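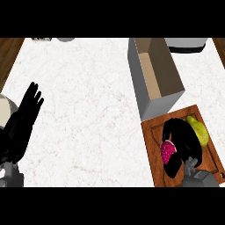 Two robot arms at a white marble counter, in a computer-made picture.

Kids' Corner > Health > Why We Wash Our Hands

Why does soap work on germs?
By Tiziana Caruso

Germs are very small living or almost living things. You can not see them without a microscope. Many germs do no harm, but a few can give you a cold, a sore throat or a bad stomach.

Your hands meet germs all day. They touch doors, pencils, coins and the dog. Then they touch your nose or your sandwich, and the germs can travel inside you.

Why is water alone not enough? On your skin there is a thin layer of oil, which your body makes itself. Germs like to stick in this oil. Water and oil do not mix well, so the water runs over it and many germs stay where they are.

Soap is made of tiny parts with two ends. One end likes water and the other end likes oil. When you rub, the oil ends take hold of the oil and the dirt. The water ends hold on to the water. When you rinse, everything goes down the drain together. Soap can also break the outside skin of some germs, and then they can not make you sick any more.

In the school of Prarnbridge, the teacher Cecilia Quaye makes a nice test with her class. You can do it at home:

Put water in a plate and shake pepper on it. Touch the water with a clean finger. Now put a little soap on the finger and touch again. The pepper runs away to the sides! Pepper is not a germ, of course, but you see how soap changes the water.

Do not forget your thumbs and the places between the fingers. Children often miss them.

More to read
Why do we sneeze?
What is a fever?
How a bandage helps a cut

Contact | Copyright Vernov | Back to top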